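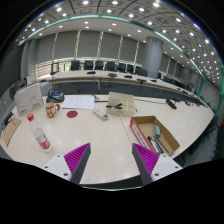
Chapter 6
Dropped Parts and Other Grip Failures

I have lost more sleep over grippers than over any other part of a robot, and that includes the season when I was learning to tune motors and set off every alarm in the building. A gripper looks simple. Two fingers, they close, they open, how hard can it be? Then one day something heavy is on the floor that was supposed to be in the air, and you spend a week finding out why. Start small when you think about this. Take a plastic water bottle lying on its side on a glossy tabletop, with a pair of ridged pads closing in just beside it. The bottle can roll. It can squash. Its label may have a different feel from the bare plastic next to it, and if it's partly full, the weight inside moves whenever you tilt it. Now think about three markers lying side by side in an open cardboard box, where the walls of the box are in the way before you even get to the markers. Every one of those is a way to drop something, and we haven't broken anything yet!

This chapter is about what happens when the hold fails. In Chapter 5 we worked out how hard a gripper has to squeeze. I'm going to assume you did those problems (or at least read the answers, I won't tell). Here we want to know why a gripper that squeezes hard enough on paper can still let go, who might be standing under it, and what you should go looking for afterward.

6.1 The Drurnholm drop

I'm going to tell you about a failure I worked on myself, because I know where all the mistakes are in that one and several of them are mine.

The plant at Drurnholm made pump housings. A robot picked each housing off a feed table, swung it over to a wash station, set it down, and went back for another one. It had done this for so long that people walked past it the way you walk past a refrigerator. On June 2, 2018, it let go of a housing halfway through the swing. The part hit the inside of the guard fence, bent a panel, and came to rest against a post. The fence did its job and no one was hurt. But a person had been standing on the other side of that panel, filling in a clipboard, and he told me later that he heard the bang before he understood that anything was wrong.

That person was Debashish Liyanage, and he turned out to be the most useful witness I have ever talked to. He didn't guess. He told me that the lights had dipped just before the bang, and that he hadn't thought much of it, as the lights in that corner dipped whenever the big compressor started. He wrote that down on the same clipboard, right under the tally he'd been keeping, and he wrote it down before he talked to anybody else. Keep that in mind for section 6.5.

I was called in from Wurninberg with my colleague Prasanna Jayawardena. On the drive over we had the whole thing solved. I said worn pads. Prasanna said oil on the part. We were both quite pleased with ourselves.

6.2 What we looked at first

The pads were worn. That's what makes this story such a good one for a textbook, and such an annoying one to live through. The ribs that were supposed to bite on the casting had gone smooth along one side, and you could feel it with a thumbnail. We measured the squeeze and got 85 newtons. The drawing asked for 104. So there was my worn, weak gripper, and I nearly packed up and went home.

Prasanna wouldn't let me. She put a housing in the gripper, closed it, and ran the swing at full speed with the area cleared and the gates locked. It held. She ran it again and it held again. She wiped a thin film of wash oil on the next one and that held too, which took care of her own theory. Over the rest of that shift we ran 300 swings with the worn pads and the weak squeeze, and we didn't drop one.

I want you to notice how uncomfortable that is. We had found a real fault. The pads did need changing and the squeeze did need bringing back up, and if we had fixed both and written the report, everybody would have believed us. The robot would have gone on working, too, until the next time the compressor started at exactly the wrong moment.

Here's a word we'll use through the rest of the book. A contributing fault is something wrong that makes a failure more likely or makes it worse. The triggering fault is whatever set it off on the day. You usually have some of each. The trouble is that contributing faults are easy to see (they sit there waiting for you) and triggering faults are often gone by the time you arrive.

6.3 The dip in the lights

So we went back to the clipboard.

The gripper on that machine was held shut by air. An electric valve decided which side of the piston the air went to. With the valve powered, the fingers closed. Take the power away, and a spring inside the valve pushed it back to its rest position, and in the rest position the fingers opened.

Read that again if you need to, I'll wait. Lose power, open the hand. Somebody had chosen a valve that let go when it lost power.

It wasn't a careless person, either. I got to see the old notes, and the reasoning went like this: if a worker's glove ever gets caught in the fingers and somebody hits the emergency stop, you want the fingers to open. That's a perfectly decent thought! On a small machine with a light part, I might have made the same choice. With a heavy casting moving through the air, it's a bad one, and no one had gone back to ask the question again when the parts got bigger.

When the compressor started, the supply to the valve sagged. The sag was short. The robot controller had its own backup for short sags, so it rode straight through and never raised an alarm. The valve had no such backup. It dropped out, the fingers began to open, and then the power came back and they closed again on nothing. When we read the fault log that evening it was perfectly clean. As far as the robot knew, it had carried a housing to the wash station and set it down nicely.

We were able to make it happen again. We hung a sandbag in place of the housing, kept everybody well back, and started the compressor by hand over and over while the arm was moving. Most of the time nothing happened. Then the bag dropped, and I'm a little embarrassed to say that Prasanna and I cheered.

6.4 Which way should it fail?

Every gripper has a rest state, the thing it does when you take everything away from it. You need to know what that is before you do anything else with the machine. Some kinds you'll meet:

Spring to close. Loses power or air, stays shut. Good for heavy parts in the air. Bad for trapped fingers unless there is a separate way to release them.

Spring to open. Loses power or air, lets go. Fine for light work close to a table. Drurnholm is what happens when it's used for something else.

Stay put. A two-coil valve keeps its last position when the power goes, and some screw-driven electric fingers can't be pushed back even with the motor dead. With the valve, you still have to ask what happens if the air itself goes away.

Suction. Holds as long as there's vacuum, and vacuum leaks. You may have a little time or almost none, depending on the cups and the surface.

There isn't one right answer, and I get suspicious of anybody who says there is. You have to stand in front of the actual machine and ask what it's holding, how high, how fast, and where people can be. At Drurnholm we ended up with a two-coil valve, a check valve to trap the air in the cylinder, and a pressure switch that stops the arm if the grip pressure falls. We also put a sensor on the fingers that tells the controller whether there's really a part between them. And yes, we changed the pads.

6.5 Before you touch anything

My first boss, a patient man called Weerakoon, used to make new people stand with their hands in their pockets when they got to a broken machine. I thought it was silly until I watched somebody reset a controller and wipe out the only record of what had happened. My own version goes like this.

Make it safe first. Lock out the power and block anything that could fall, and remember that a cylinder with air trapped in it can still move.

Leave the part where it landed until you've photographed it and measured how far it traveled.

Copy the log. Then copy down what the log doesn't cover, like room lights, noises, and whatever else was running.

Talk to whoever was closest, soon, and let them finish their sentences.

Write your first theory on a piece of paper, put it in your bag, and try to prove it wrong.

6.6 What's in this chapter

We'll start on the bench with slip, using the little training gripper we call Lalo in the lab manual. You'll pick up bottles and markers with it and drop quite a few. After that we move on to power and air loss, then to sensing whether a part is present, and then to guarding, where we'll work out how far a thrown part can go. The Drurnholm numbers come back in the problems at the end, including the squeeze I measured, so keep them handy.

One request before you turn the page. Find a machine near you that holds something up, anything at all, a shop hoist or a lab clamp, and ask the person in charge of it what it does when the power goes out. Write down the answer and bring it to the first lab session.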